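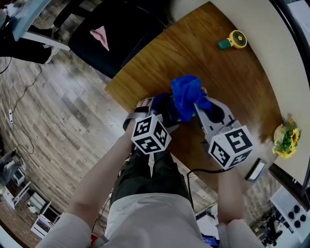
Folding Small Cloths at the Table

You can do this sitting down at any table with a bit of clear space in front of you. It works for dish cloths, dust cloths and cloth napkins. A stack of 40 takes me most of an evening, so I do mine in smaller lots.

1. Clear the front of the table. Push phones, plants and anything else to the side, toward the wall. You need a space about twice as wide as the cloth.

2. Pick up a bunched cloth with both hands and find two corners that share an edge. If you can only find one, hold it up and let the rest hang. Run your other hand along the hem until you reach the next corner.

3. Shake it out once over the table, then lay it down with the good side facing the wood. Smooth it from the middle toward the edges. Pull the corners square.

4. Bring the bottom edge up to meet the top edge. Line up the corners first and press the fold flat with the side of your hand.

5. Fold the left side over to the right. Stop here if you keep your cloths in a deep drawer.

6. For a shallow drawer or a basket, fold once more from the bottom. The cloth should now stand up on its folded edge. If it flops over, open the last fold, smooth it and try again.

7. Stack with the folded edges all facing the same way. I keep each color in its own pile. Tina likes them mixed, and that works too.

Thin cloths slide around on bare wood. Put a towel under them if they won't stay put. Stiff new ones are easier to fold after nearly 3 washes.

Questions about napkins with rounded corners can go to Jiahui Fang, who wrote the page on table linens.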